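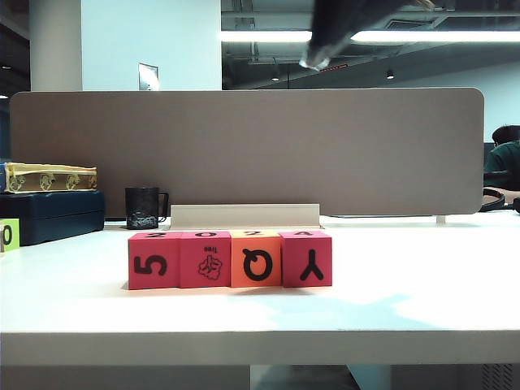

Columbus, Ohio. April

I went to the Tistix open day because a friend of a friend forwarded me the invite, and because it promised "robots doing real work in a real office." I spent 16 years in order fulfillment before my knees retired me to the planning side, so I have opinions about what counts as real work. I also had the morning free and there was a line in the invite about breakfast.

The breakfast was good. I'll get that out of the way, because the rest of this is going to sound grumpy.

Doors opened at 9 and the demo was supposed to start right after, which it didn't. We stood in a corridor with our coffee and were shown a video. The video had music. It had a warehouse in it that was cleaner than any warehouse I have set foot in, with arms swinging over conveyor belts and a woman in a hard hat nodding at a tablet. When the doors to the actual office opened, the hardware was on an office desk and the work was foam cubes, the kind you buy for kids who are learning their letters, with a tree on one of them and the word Tree over it in case you weren't sure.

I don't have a problem with foam cubes. They're light, they don't break, and if the arm squeezes one too hard you don't have to fill out a form. What I have a problem with is the distance between the video and the desk, and the fact that we were shown them in that order.

The system is called Mukimus. As far as I could follow, Mukimus is the software, and it's supposed to run on more or less any arm you bolt it to. The gripper comes from a supplier called Iteck. There's also something called Pangaribuan, which the presenter brought up several times and which I took to be a customer until it came out that it's the name of their training setup. I asked what was in it and was told "a lot of tabletop manipulation." Cubes, then, is my guess, and maybe cups.

So, the demo. The presenter said the task was lining up and moving blocks, and that the arm would do it without anybody steering. The row was already on the desk when we came in, four cubes shoved up tight against each other, with most of the printing on the sides facing us upside down. I asked whether the arm had put them like that or a person had. The answer was that it varied. I wrote that down, because it's the sort of answer I used to get from temp agencies.

My next question was whether it cared which way up they were. If I'm stacking cartons and the label is on the bottom, I've done the job wrong, even if the stack is straight. The presenter said orientation was "out of scope for this task." Fine. But the letters are printed right there on the things. If you pick a toy whose whole point is that it can be read, somebody in the audience is going to wonder whether the machine is reading it. Nobody had said it was. Several people near me clearly assumed so, and a man in the second row told his neighbor it was going to spell something. It didn't spell anything.

The arm moved. I'll give it that, and I'll give it that it moved more smoothly than I expected. I've stood next to the older industrial kind, behind the cage, and those go at a job like they're angry at it. This one came down over the desk, waited, shifted over a little, waited again. The waiting bothered me more than it seemed to bother other people. On a packing line you have a number you have to hit, and if you stop to think over every carton, you won't hit it. I asked about the speed and was told they weren't optimizing for speed yet. I asked what they were optimizing for and got "generality."

Then it reached for one at the end and came down a bit off center. The cube went over on its side and stayed there, and the arm went up again as if it had meant to do that. The presenter talked through it without a pause. I don't hold it against anybody. I've dropped a pallet of dishwashers. But the slide that came up next said 100 percent task completion, in big green type, and I put my hand up again. 100 percent of what? Of the trials in the reported set, I was told. Who picked the set? It was described in the appendix. Is the appendix on the website? It would be.

I've checked since I got home. It isn't up yet.
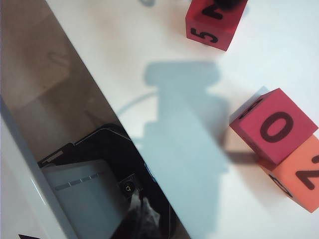

Lighting is what I always ask about with anything that works by camera, because it's what killed the first scanner system we had. It read barcodes beautifully in the vendor's showroom and then went half blind every afternoon when the sun came through the dock doors. So I asked what happens to Mukimus when the light changes, and they put some of the arm's own view up on the wall screen, which was the most useful part of the day. You're looking down at the desk from the wrist, and there's a great big shadow of the arm itself right across the white tabletop, running between the one red cube at the top and the two that are jammed together at the side. That shadow goes wherever the arm goes. The software has to know it's a shadow, every time, and so far it's only been asked to on a bright plain desk under office lights. Put it on brown cardboard, in a trailer, with a bulb out, and I'd like to see it. I said so. I was told that robustness was on the roadmap.

The pair jammed together interested me too. Anyone who has picked out of a bin knows the single item is easy and the two that are touching are where you lose your time. You have to get your fingers in between, or slide one off the other, or tip the whole thing. I asked to see it separate those two. They said they'd come back to that at the end. At the end there was a raffle.

About the money. A handout on the table by the door gave the starter price as $2,799, and I saw a few people take pictures of it. Read it again, though, and the number covers a license and "onboarding." The arm is extra. The gripper is extra. Somebody to stand next to it and pick the cubes up off the floor is, I assume, also extra. I asked one of the Tistix people for an all-in figure for one station, one shift, and was told it depends on the use case. I gave them a use case: mixed cartons, no heavier than a bag of sugar, onto a pallet, labels out. They said that sounded like a great conversation to have with the sales team. I said I thought I was having it.

To be fair (I do try), there was a younger engineer at the back who hadn't been put on the program at all, and I got more out of ten minutes with her than from the slides. She told me the thing fails in ways she can't always predict, that soft objects are easier than people think and shiny ones are a lot harder, and that she wouldn't put it on a line this year. She also said it's a great deal better than it was last fall, and I believed her, mainly because of everything else she'd said. If she'd done the presentation I'd have come away in a better mood, and so would the couple next to me who run a mail-order candle business and had driven over hoping to hear they could stop hiring for the holidays.

Somebody will write to tell me I'm being unfair to a research project. Maybe. If it had been billed as a research project I would have sat there quite happily, eaten my second cinnamon roll and watched a robot fiddle with blocks. They billed it as real work in a real office. The office was real. There were people at desks with their own jobs to do, and a mug left out on the same desk as the cubes, and I spent some of the quieter stretches wondering whether it would go for the mug.

I've asked to be told when the appendix is posted and I've asked, in writing, about the two cubes that were touching. I got an automatic reply thanking me for my interest in Mukimus and offering me a seat at the next open day. I'll probably go. If anybody reading has had one of these on a floor for longer than a month, with actual freight going past it, I'd like to hear what it costs you to keep it running and who does the picking up.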